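Keeping Wine (and Other Bottles) Happy in an Ordinary House

I've been putting bottles away in ordinary houses for most of my grown-up life, and I'm here to tell you that you don't need a cellar. You need a spot that stays reasonably cool, doesn't get the sun, and isn't going to be rattled every time somebody runs the spin cycle. In our old place in Ballarat that was the bottom of the linen cupboard, underneath the beach towels, and we had some lovely reds come out of there over the years (and one very sad riesling, but that was my own fault for forgetting it until it had gone the colour of weak tea).

Start by walking around the house on a hot afternoon in February with a cheap thermometer. Leave it in each likely spot for an hour or so and write down what it says. You'll be surprised by the cupboard beside the oven, which most people choose first because it's handy, and which is just about the worst spot in the house. The top of the fridge is no better, what with the warm air coming up the back. Under the stairs is usually good. So is the floor of a wardrobe on the south side, if whoever owns the shoes can be talked around.

Anything with a real cork should lie on its side if you mean to keep it more than a few months, so the cork stays damp and snug. Screw caps don't mind either way, and you can stand them up wherever there's a gap. Sparkling is fine upright for the short time it lasts at our place!

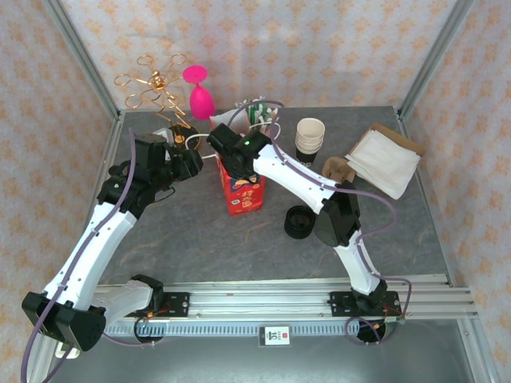

Does a small metal wine rack need to be fixed to anything?

On a solid bench or a low shelf it can stand by itself, as long as it doesn't rock when you press on each corner in turn. If it does, stick a felt pad under the short foot and try again, and fill the bottom row before the top so the weight sits low. Up on a high shelf, or anywhere a toddler or a big-tailed dog can get to it, put a screw or a strap through the back.

Now, cleaning. Dust on a rack is easy if you keep up with it and a miserable job if you don't, so I give ours a wipe whenever I'm doing the skirting boards. A barely damp cloth is plenty for painted or plated finishes. Please keep the scourer well away from anything gold or brass coloured, as the finish can be very thin and once you're through it there's no coaxing it back. My friend Young-sook Moon uses an old soft paintbrush for the corners and I've pinched the idea from her. Dry it off properly before the bottles go back in, especially near the coast, where the salt gets into every join.

Labels are the other thing. If your cupboard is at all damp the labels will go spotty or slide off altogether, and then you're playing lucky dip. Tie a little luggage tag around each neck with the name and the year you bought it, written in pencil, which won't run. I had 52 bottles tagged at one stage and could find the one I wanted by torchlight.

For an opened bottle, put the cap or cork back in and pop it in the fridge, red or white. Take the red out a good 20 minutes before dinner. Whatever's left after a few days goes into an ice cube tray for gravy, and once the cubes are solid you can tip them into a freezer bag and start another tray.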